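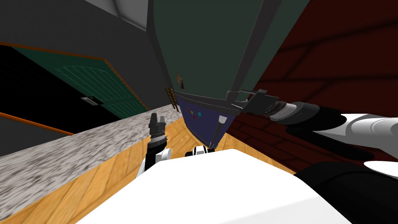
Green on top, navy underneath. Computer rendering.

The Resale Myth

My neighbors in Greenwood are getting their kitchen redone, and they don't like it. I don't mean they dislike the noise or the dust. They dislike the kitchen they picked. They wanted yellow cabinets, the kind they had in their first apartment, and they are getting off-white because a real estate agent told them yellow would hurt them when they sell. They have no plans to sell. Their youngest is in third grade.

I have heard some version of this story so many times that I've started asking people a rude question: who is the buyer? Describe this person to me. Nobody can, beyond saying that the buyer likes things neutral. The buyer apparently has no taste, no kids, no dog and no paint roller. For this stranger, grown adults will spend ten years cooking in a room that bores them.

The claim behind all this is that certain choices "pay you back." Paint it gray and you get your money back at closing. Paint it orange and you lose it. I would like to see better evidence for this than I usually get. Most of what gets passed around comes from companies that sell kitchens or from companies that sell houses, and both of them do better when you are nervous about the one you have.

The numbers sound solid until you look at how anyone could know them. No house gets sold twice on the same afternoon, once with the yellow cabinets and once without. What we have is a lot of different houses, sold in different months to different people, and somebody drawing a line through them. A house with a fresh kitchen is often a house whose owners also fixed the roof, cut the grass and hired a good photographer. Maybe the kitchen did it. I'd want to know how they ruled out the grass.

Then there is the matter of which kind of safe is supposed to be safe. When I bought my house in Furklow, the previous owners had just put in a dark red dining room. It was, I was told with great confidence, very current. Since then the safe choice has been beige, then gray, then white, then a warmer white, and now I'm told that two colors are fine, dark on the bottom, as long as they are the right two colors. The Jistusitz paint store over in Stendton keeps a rack of sample cards by the register labeled "Timeless," and the cards in it change every spring.

I asked the clerk about that once. She said the customers like the word.

I did my own kitchen four years ago, badly and mostly by myself. It cost me $3,618, and the largest single piece of that was a sink. The agent who had sold me the house came by for coffee and told me I could have gotten $700 more in value out of it with a different backsplash. I asked her how she got to that figure. She said it was what she was seeing out there. I like her and I would use her again, but "what I'm seeing out there" is a feeling with a dollar sign stuck on the front of it.

For the record, the backsplash she had in mind would have run me another $275 in tile before I'd cut a single piece, and I am terrible at cutting tile.

I'll give the other side its due. There are things that do scare buyers off, and they are mostly things that would scare anyone. A wet basement is one. So is wiring that somebody's brother-in-law did over a long weekend. If you know you are moving in May, then fine, paint the purple bedroom in February and save yourself the conversation. People who flip houses for a living have to guess at taste, and that is a business risk they've chosen to take. Some families also have nearly every dollar they own tied up in the house, and I won't lecture them for being careful with it.

But careful ought to mean fixing the gutters. Cabinet color is a weekend and some primer. It is one of the cheapest things in a house to undo, and it gets treated as though the bank had a lien on it.

What bothers me most is how far the habit spreads once it gets in. First it's the kitchen, then the front door. Then somebody decides against a bathtub, or for a bathtub, depending on which article they read. A couple down my street took out a lilac that was older than their mortgage because it blocked the view of the house from the road. The view of the house from the road is of a garage. Their water bill for the new lawn that summer was the subject of a long speech at the block party, and they are still there, and the lawn is still there, and I still miss the lilac.

There is an old farmhouse on the Stendton road with 1761 carved over the door. One side of it is painted a blue that I have never seen on any sample card, and the shutters don't match it. It has been sold many times, to people who presumably walked in, had opinions, and either lived with the blue or didn't. I drive past it most mornings on the way to work.

My neighbors' off-white doors get delivered next week. I've offered to help them paint the pantry yellow, at least on the inside, and they said they would have to ask.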